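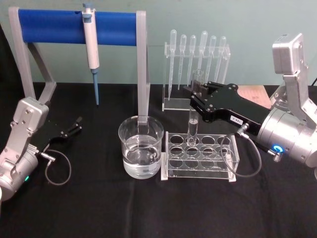
Poste tubes, rack acrylique sur la nappe noire.

Ticket : rack à tubes + portoir pipettes, paillasse Melnyk
Statut : ouvert, partiellement résolu
Ouvert le 20 septembre 2020

2 commentaires - Partager

Problème signalé : certains tubes en verre accrochent à l'entrée du rack transparent. Surtout rangée du fond. On pousse, ça coince à mi-hauteur, on repousse, ça tombe d'un coup. Un tube fendu déjà, pas de blessé. Et côté pipettes, la 200 µL dérive.

Ce qui a été essayé, dans l'ordre :

- rinçage du rack à l'eau tiède, savon doux. Pas d'alcool sur l'acrylique !! (le précédent rack a fini blanc et craquelé en juin)
- séchage tête en bas sur papier. Un peu mieux, pas réglé
- changé de lot de tubes. Ceux de chez Stusow passent, les Nukora frottent. Donc diamètre, probablement, mais pas que
- regardé les trous à la lampe : bavure sur 2 trous du fond. Passé un écouvillon, rien. Il faudrait ébavurer propre

Résultat - le liquide reste au fond du tube, ça ne gicle plus quand on descend lentement. Consigne provisoire : fond rond bien dans l'axe, on lâche seulement quand c'est posé. Remplir peu. Pas de tube plein dans la rangée du fond tant que c'est pas réparé.
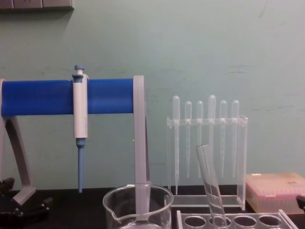
Temps de lecture : 2 min

Partie pipettes. Le support à barre bleue tient bien, rien à redire sur le pied gris. La pipette blanche et bleue accrochée dessus pend droit, pointe vers le bas, comme il faut. Merci de garder cette habitude, les pipettes couchées sur la paillasse avec du liquide dans le cône c'est fini.

Pour la 200 : controle par pesée, eau distillée, 40 pesées d'affilée. Ça part bien puis ça descend. Joint à changer sans doute. Démontée, nettoyée, regraissée (très peu de graisse), remontée. Refait 4 pesées derrière, correct, mais quatre c'est pas assez pour conclure. A refaire au complet.

Autre chose, le bécher. Trop près du portoir. Quand on décroche une pipette on passe la pointe juste au-dessus du bord et un jour on va taper. Le décaler vers l'avant ou le sortir de là. Ça prend dix secondes.

Le mur derrière est marqué, des traits foncés à droite. Rien à voir avec la panne, mais si quelqu'un repasse avec l'éponge tant mieux.

Reste à faire :
- ébavurage des deux trous, ou échange du rack (demande envoyée à Storkeck, pas de réponse)
- finir le lot Stusow avant d'ouvrir d'autres Nukora
- série complète de pesées sur la 200, noter la température de la salle cette fois
- commander joints, il en reste plus dans le tiroir
- étiquette « rangée du fond - pas de tube plein » à coller sur le rack

Commentaire 1 : vu pour les joints, la référence est dans le classeur Melnyk, intercalaire pipettes. Attention il y a deux tailles qui se resemblent.

Commentaire 2 : essayé un tube Nukora dans la rangée de devant, passe sans forcer. Donc c'est bien les trous du fond. Je laisse ouvert.

Ce site utilise des cookies pour mesurer l'audience. Accepter - Refuser - Paramétrer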